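Ondieki House, Wondton Street
Minutes of the house meeting, January 26, 2020

Held in the downstairs sitting room. Present: 17 residents. Apologies received from the two residents in the attic rooms. Victor Tanui took the minutes.

1. Minutes of the last meeting
Read and accepted. One correction: the broken dryer knob was on the left machine. It has been replaced.

2. Matters carried over from October
The hall light is fixed. The shoe rack by the back door is still waiting for a longer screw. The sign for the recycling bins has gone up, but it was hung behind the door, where people don't see it when the door is open. Victor will move it.

3. Bed linen
The linen closet on the second floor was emptied and sorted over two evenings. The count was 126 pieces, including pillowcases. Eleven fitted sheets had lost their elastic and will be cut up for cleaning rags. Two blankets had moth holes and were thrown away.

The plain white sheets and the patterned ones had been folded together and it was hard to find a matching set. It was agreed that patterned sheets go on the middle shelf and white ones on the top shelf. Each set is to be folded inside one of its own pillowcases. Residents who own their linen should keep it in their rooms. Anything left in the closet after the end of next month will be treated as house linen.

There was some discussion about whether house sheets should be ironed. Most people were against it. Anyone who wants ironed sheets can iron them.

4. Laundry
The left washer stopped twice this month. The repair person found a hair tie and a sock in the drain pump. The bill came to nearly 187 dollars with the visit. It was agreed to pay it from the shared household money this time. If it happens again we will talk about splitting it among the people who use that floor's machines.

Residents are asked to check pockets, sleeves and the insides of pillowcases before loading. Small things such as hair ties, baby socks and masks for sleeping should go in a mesh bag. There are mesh bags in the drawer under the counter. Please put them back.

Nalance, the laundry service, sent a price list for washing comforters. It was passed around. Nobody wanted a regular pickup. Those with comforters that don't fit our machines can book on their own.

5. Small things found
The found box in the laundry room is full. It holds single socks, buttons, two watches, a phone charger, several hair clips and a set of keys that fits none of our doors. The box will be laid out on the sitting room table for a week. After that the clothing goes to donation, and the keys and watches go in the office drawer.

A question was raised about hair things, which turn up in the beds when rooms are changed over. They get caught in the folds of the sheets and end up in the wash. It was agreed that whoever strips a bed should shake out each sheet over the mattress first and run a hand along the inside of the fitted sheet. Scrunchies in decent condition will be washed by hand and kept in a jar by the mirror in the downstairs bathroom.

6. Shelving
A quote from Simix for a new unit in the linen closet was looked at. The unit is deeper than the closet and would stop the door from closing. Victor will ask for a narrower one. No money to be spent before the next meeting.

7. Room changes
The back bedroom on the first floor will be free from the end of next month. Two residents asked for it. They will settle it between themselves and tell Victor. The mattress there needs turning and the curtain rail is loose on the window side.

8. Any other business
The kitchen window sticks. Someone will rub soap on the frame.
Please label food in the freezer. Unlabeled soup was mentioned again.
The vacuum bags have run out. More to be bought this week.

The next meeting will be at the same time next month, same room. Items for the agenda should be written on the sheet by the fridge. 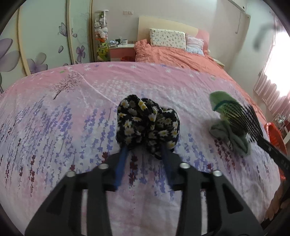
Victor Tanui
Minutes secretary, Ondieki House

Added after the meeting, under item 5: one black scrunchie with white daisies, yellow centers. If it is yours, please see me before it goes in the jar. The pink and lavender flowered sheet belongs on the middle shelf with the other patterned ones, folded into its pillowcase.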